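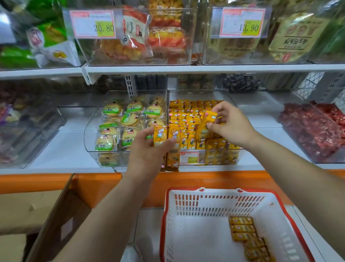

2019-01-17
By Oona Rantala

Status for Gelberg, shelf restocking software, second half of the grant. Short one, we are mid-install at Pasau.

Perception first. Hand demos are in: 1235 clips, head view, snack aisle. Small packets packed on end in clear bins are still the hard case. Segmenter merges neighbors when the crimped tops touch. Retrained with 300 hand-labeled frames, better on the round crackers, not much better on the orange packets. Price labels on the bin fronts get read as product sometimes - mask for that goes in next week.

Control. Vasilakis grasp planner now takes two-packet grasps, one hand. Replan was 600 ms, too slow, Clodow is moving the collision check off the main thread. Bin walls are clear so depth drops out there, we fill from the shelf model for now. Ugly but it runs.

Late: the basket placement module. Was due in July, slipped twice, my fault on the spec.

Need from you: sign-off on the 2 extra GPU nodes, and a answer on the data license.

Recent reports
Depth on clear plastic
Label tool, v2 notes
Pasau site visit

Comments
Does the license cover the raw clips or only the labels?
Nodes approved, paperwork to follow.
Pls send the spec for basket placement when its ready.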